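Storage of condiments and dry goods: changes to the shared kitchen guidance

The guidance for shared kitchens at the Warkance and Andrade buildings has been revised. The main change concerns sauces, which until now were kept in whichever cupboard had space. 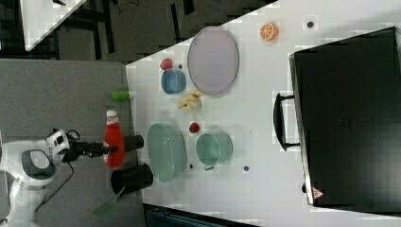

7th May
By Quang Đào

Opened ketchup and brown sauce should go in the fridge door and be used by the date on the label. Vinegar, salt and dried herbs may stay in the cupboard. The fridge should be set to 4 degrees. The dial on the Fover units is numbered by cooling power, so a higher number gives a colder cabinet — please check with the thermometer on the middle shelf before moving it.

Dry goods are a separate matter. Flour, rice and pasta must be moved out of paper bags into lidded tubs on the day they are opened. The Trutex tubs in the lower cupboard hold some 3000 ml each and will take a standard bag of flour with room for a scoop. Write the contents and the opening date on the lid in pencil.
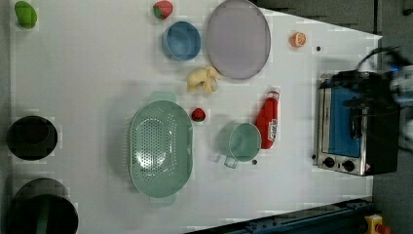
The older tubs with hinged lids no longer seal properly and will be withdrawn at the end of May. Anything still in them should be moved before then. Tubs without a label will be emptied and washed.

Fresh vegetables go in the bottom drawer, unwashed. Potatoes and onions should be kept out of the fridge and apart from each other, as potatoes sprout sooner when the two are stored together. Bread keeps best in the cupboard, or sliced in the freezer if it will not be eaten within two days.

Spare lids and labels are in room 221. Requests for extra tubs should give the kitchen number and the quantity needed.
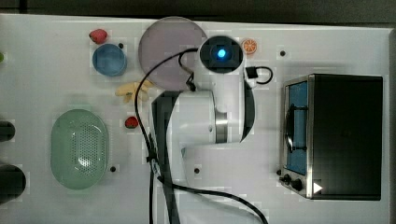

Fridge cleaning

Shelves are to be wiped down every Friday with warm water and a little washing-up liquid. Door seals need the same treatment once a month — a dry cloth afterwards prevents mould in the folds.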